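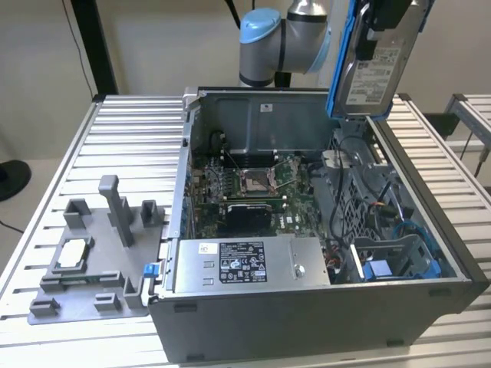

*Tower open on the bench, 3.5-inch drive in its blue caddy.*

**Reslow project -- progress report, 16/03/2024**
Prepared for: Benoît Royer, Skelmont

Work this period was on taking old desktop towers apart for reuse. We have received 105 towers from Roussel and opened 40 of them. Drives come out first and go to Zerutia for wiping, still in their caddies where they have them. Processors and memory are bagged by tower number. Power supplies stay in the case until we have a tester for them.

Spending to date is 1168 euros, mostly on bench parts and antistatic bags.

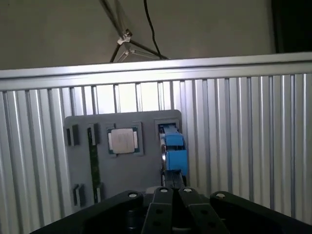 The upright panel is now in use for sorting out which parts fit which sockets. It has a processor socket and slots for the smaller parts, and it saves opening a second case just to check a fit. We would like a second panel if the budget allows.

Still open:

- 12 drives with no matching tower number -- labels to be checked by hand
- storage for the empty cases, which are filling the back hallway
- price for a power supply tester, expected by the end of March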